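Two-Tier Slatted Rack: Frequently Asked Questions

What goes on the rack and what stays off?
The Fanell rack is meant for small jars and cans, the kind you reach for every day. Books, calculators and pencil cases are better kept beside it.

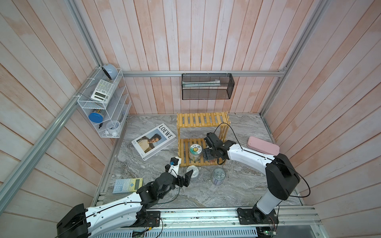
A jar on the lower level, with two cans in front of the rack.

Which shelf should I fill first?
Start with the lower one. It is deeper than the top shelf and keeps the weight close to the counter. Before loading, take everything out and group it by type so you can see what you have. 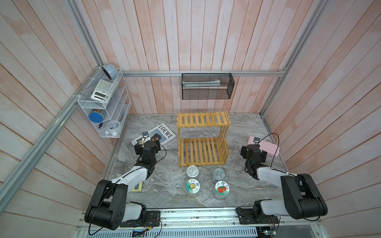 Jars and Lids

Will a jar sit flat on the slats?
Yes, if its base is wider than the gaps. Set it in the middle of the shelf and turn it a little to check that it doesn't rock. Jars with a label on the lid are easy to find from above, so leave the lid uncovered. 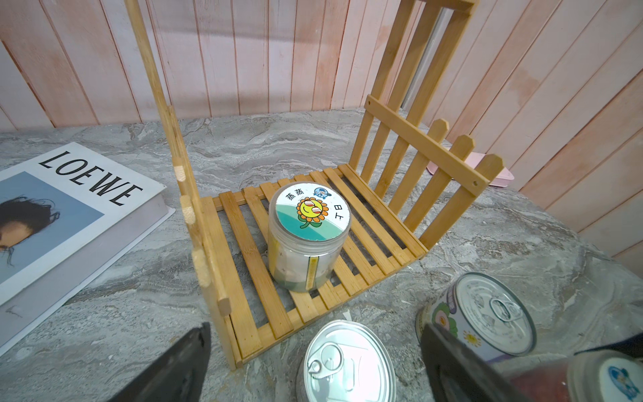
Clear jar with a sunflower lid label, on the slats.

Can I stack cans on top of jars?
We don't recommend it. Put cans on their own level, standing up.

How do I clean it?
Wipe along the slats with a damp cloth and let it dry before reloading. Check the screws every 4 months.

Who do I contact about a missing part?
Write to Ottilie Thaler at the Fanell parts desk and quote item 556.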